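Friday, bedroom set, hand-held grippers — small accessories

Started 9:40, later than planned. Left unit wouldn't hold calibration, redid it twice. Ragnvald swapped the cable and it behaved after that.

Target for the Undik batch was 139 demos over the week. Got 38 today before lunch, 2 thrown out (tracking jumped on both, same spot near the head of the bed). Keep the logs for those, Öberg wants to see the jump.

Task list as run:
pick hair clip from tray, put down on blanket
pick bag of hair ties, same
both back in tray, any order

Soft surface is the main headache. Tray tips if you lean on the rim, so come in from straight above and don't push. Slow close on the clip — fast closes knock it sideways and then the whole demo is a chase. Chases are fine for the recovery folder but label them, last week's weren't labled and Prendbridge sent the lot back.

Glare off the clear liner is bad toward the window. Tried curtains open and closed, will keep both in the set. Ask Muveder if they want it tagged per clip or per session.
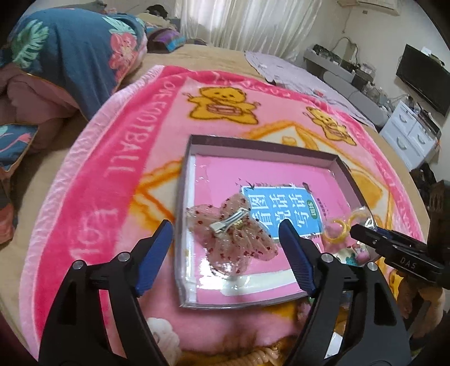
Start pose: fingers fully open over the clip, hold a beat, then go. I keep forgetting the hold and the trimmer eats the first part of the approach. With two people working the tray, say out loud who's going first.

Afternoon — 19 more, mostly the bag. Plastic slips if you only get the corner, grab where the ties bunch up. Wrist sore by 4, stopped.

To do
charge both units overnight
new pads for left?
rename folder, I typed Undick agian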